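Imprimer | Envoyer par e-mail
Temps de lecture : 1 min

Prulta cherche 7 personnes pour comparer trois pinces sur un bras robotisé, à Temville. Objets à saisir : des affaires de bureau ordinaires. Aucune expérience en robotique demandée.
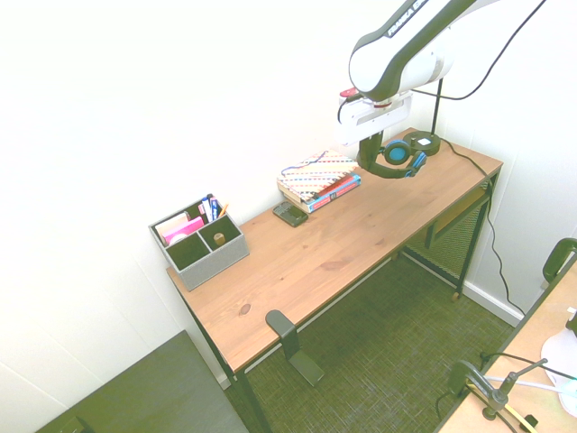 Chaque séance dure 70 minutes – pause comprise – et se termine par un court questionnaire. Il faut avoir 18 ans révolus. Indemnité versée par virement.

Candidatures auprès de Serena Barbieri jusqu'au 27 octobre 2026.

3 partages | 0 commentaire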